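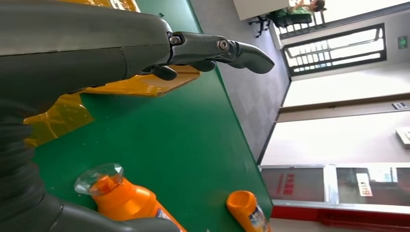

How often does the wrist camera need recalibrating? Less often than the supplier's manual asks for, judging by our logs, though we would not lean on that too hard.

4.2 Upkeep of the Vallis cell

The manual calls for a hand-eye calibration every 5 days. We kept to that through July and then stretched the gap to 10. Grasp error did not grow by any amount we could separate from noise. Ollport report a clear benefit from frequent recalibration, but their arm was moved between benches, and their test used 100 grasps on one rigid block.

Figure 3. Wrist view of the cell, with the gripper over film-wrapped yellow stock and an orange bottle lying on the green tabletop.

Glossy film is a harder case than a block. Highlights shift as the wrist turns, and a poor depth reading is easily blamed on calibration. We suspect some of the drift described in earlier work is of this kind.

The finger pivot bolts were checked at each calibration. Tightening them removed play at the fingertip that recalibrating had only hidden. We now check the bolts first and log both steps separately.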